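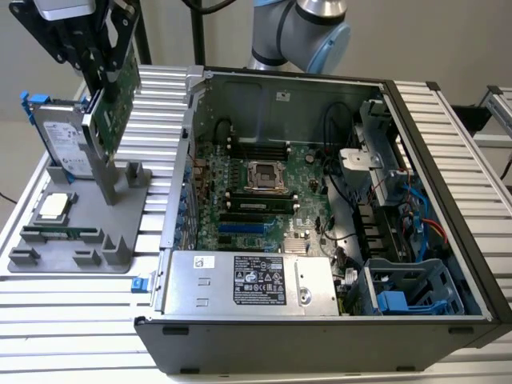 Issue 18, page 6

Setting up the rebuild cell: fixture, tower and first run

The cell at Grimness puts parts back into second-hand desktop towers. These notes cover setting it up at the start of a batch and the checks to make when it starts missing. They replace the sheet that used to hang by the door at Sellholm, which was written for the old table and gives the wrong stop positions.

Before you start

Switch the cell to manual and park the arm clear of the table. Unplug the tower and wear your wrist strap. You will need a 6 mm hex key, a soft brush, lint-free cloths and the batch card.

Placing the tower

1. Take off the side panel and lay the tower on its side on the slatted table, open side up.

2. Push the case against both stops. It should not rock. Check the slots underneath for loose screws if it does.

3. Tuck cables away from the CPU socket and the memory slots. A loop of cable over the top of the board is fine as long as it stays out of the arm's path.

4. Open the socket lever and the retention bracket. Look at the socket under a lamp and don't touch the inside with anything.

Loading the fixture

The grey plastic fixture stands to the left of the tower. Brush it out first. Dust in the bottom of a slot lifts the part and the gripper then closes too low on it.

Stand the hard disk upright with its blue mounting rail on top. The expansion card goes in vertically behind it. Lay the CPU flat with the heat spreader up, and seat the RAM module in the slot in front of it. Press each part down once with a finger. If a part leans, take it out and look for a burr on the post.

Checking the gripper

Jog the arm to the expansion card at low speed and close the gripper by hand from the pendant. Both fingers should meet the card together. If one touches first, the card will twist as it lifts. Loosen the bracket bolts a quarter turn, close the gripper on the card again, let the bracket settle and tighten up.

Wipe the fingers with a dry cloth. Dineo Visser found that the spray cleaner left a film, so please leave it in the cupboard.

First run

Run the pick for each part at 30 per cent speed with a hand on the stop button. Go to 40 per cent only when all the picks are clean. If the RAM goes in crooked, stop and reteach the slot position. Do not raise the push force, as Tumelo Mabuza has already replaced one board this way.

Record any changed position on the batch card with your initials. Spare fixture posts come from Gumede and take 18 days, so tell Nosipho Ngcobo when the last pair is opened.

Notes revised January 24, 2020 by Shireen Oosthuizen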